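Sport Performance Analysis, week 7 notes
N. Garrido
posted March 22, 2025

Topic: halftime leads and what they tell you (less than you think)

These are my board notes typed up fast. If something is missing, ask me in lab. Reading for this week is the Asamoah chapter on possessions, the photocopied one, skip the part on free throws for now.

1. What a lead is

A lead = points per possession times possessions, minus the same for the other team. Everybody remembers the first part and forgets the second. A ten point lead in a slow game is not a ten point lead in a fast game. Slow game, fewer chances left to erase it. Fast game, more chances, more swing.

So first question is always: how many possessions are left? Then: how big is the gap per possession left?

Worked on the board: Team A up 10 at half, 43 possessions each to come. B has to win the second half by 10 to tie. 10 over 43 is a bit under a quarter point per trip. Say it out loud like that, it sounds smaller. One extra made three every 13 trips or so. Same lead with 7 possessions left is more than a point per trip and now you need steals, fouls, luck.

2. Shooting noise

Three point shooting in one half is mostly noise. A team takes 20 threes, makes 10, announcers say they are on fire. Same team same shots next half, makes 6. Nothing changed. That is 12 points gone right there.

When you review a half, split the lead into two piles:
- stuff likely to carry over (turnovers, rebounds, shots at the rim, who is in foul trouble)
- stuff likely to drift back (threes made, opponent missing free throws, the bank shot at the buzzer)

Do this BEFORE you look at the final score. If you peek you will find reasons for whatever happened. Everyone does, me included.

3. Charting, how we do it in this class

Use the Urkuvo sheet. One row per possession. Columns: start type, seconds used, shot zone, result, who guarded. Offensive rebound does NOT start a new possession. Half of last year's sheets got this wrong and the pace numbers came out way to high.

Shot zones are rim, short, long two, corner three, other three. If the foot is on the line it is a long two. Don't argue with the tape.

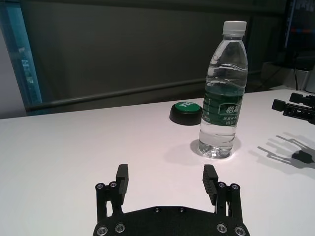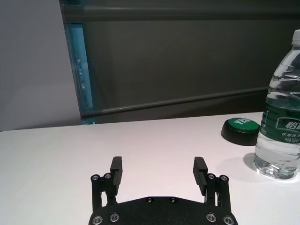
End of quarter heaves: chart them but mark H in the notes column so we can pull them out later. Technical free throws go on their own row, no possession number.

Two people chart each half, separately, then compare. If you disagree on more than 7 rows, go back and watch it again together. Under that, just settle it and move on.

4. Rotations after the break

Coaches change who plays. The lead was built partly by a bench group that might not see the floor again. Look at the lead by lineup. Example from the Mudance league game we watched: home side up at half, but the starters were losing their minutes and the second unit had made the whole gap in one stretch. Starters open the third quarter. Lead gone fast. No collapse, no "wanted it more," just who was out there.

Also fouls. A center with three at the half plays softer or sits. Write it down.

5. Talk about momentum

We will do a full week on this later so short version. A run is easy to see afterward. To say momentum is real you need the next few trips to be better than that team's normal, not just good. Compare against baseline. Most runs you clip will not pass. Some might, small samples, be careful what you claim in the write up.

Timeouts: did the timeout stop the run or was the run going to end anyway? Cannot tell from one game. Do not write "the timeout worked."

6. Assignment

Pick one game from the Citness archive with a halftime gap in double digits. Any gender, any level, October games are fine but rosters are messy that early.

Hand in:
- your possesion sheet, first half only
- the two piles from section 2, with points next to each item
- one paragraph predicting the second half, written before you watch it
- one paragraph after

Graded out of 100. The chart is 40. Wrong prediction costs you nothing. Changing your prediction afterward costs you a lot, and the sheet saves edit times so I will see it.

Next class: garbage time, where to cut it off. Bring the sheets from the Mudance game, we are going to reuse them.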